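Home Columns Letters Archive About

Filed under: Opinion, Shopping and Money

The sale that never ends

There is a bed shop on the ring road at Evisville that has been closing down for as long as I have lived here. The banner has been replaced at least once, because the old one faded. I bought a mattress there in May, at what the ticket told me was a saving of £329, and I have been wondering ever since what exactly I saved it from.

The idea is simple enough. A shop names a high price, crosses it out, and writes a lower one underneath in red. We are meant to look at the gap between the two and feel that the gap is ours. But I have yet to meet anyone who paid the high price. My neighbour didn't. The couple ahead of me in the queue didn't either, and they had been told the offer ended that Sunday. It was still going the week after, with a new name.

I asked the manager when the mattress had last been sold at full price. He was perfectly pleasant. He said it had been full price at the Guvska branch, for a period, earlier in the year. Guvska is 273 miles away. I don't know what "a period" means and I don't think he did.

Jarosław Marciniak, who used to price sofas for a chain called Walczak and now teaches evening classes in bookkeeping, tells me this is quite normal. They would put a new range into one quiet shop at the silly price for 15 days or so, he says, and expect to sell none of it. Then it went everywhere else at the real price, dressed as a bargain. He doesn't seem ashamed of it. He says customers complained far more in the one season when the firm tried plain prices with no discount, and that takings fell by nearly 18 per cent before they gave up.

I believe him about the takings. I am less sure about the lesson usually drawn from it, which is that people like being fooled and should be left to enjoy it. People like a bargain. If every other shop on the road is shouting "half price", the one that simply tells you what a thing costs will look dear, even when it is cheaper. That says something about the road, and very little about the shopper.

Now Fodemis has joined in, having spent years telling us it was above this sort of thing. Its autumn leaflet came through my door with three different closing dates on it, for pillows.

The usual answer is that we should all shop around. I have tried. It took most of a Saturday, and since no two shops stock a mattress under the same name, there was nothing to compare. I suspect that is the point of the names.

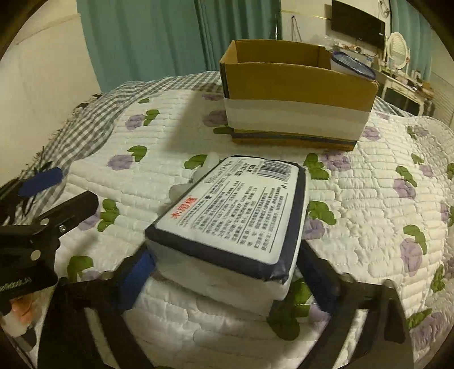
So I would start with one dull rule: if you print a "was" price, print next to it the shop and the dates. Let us read that it was £700 in Guvska for a fortnight in February, and make up our own minds.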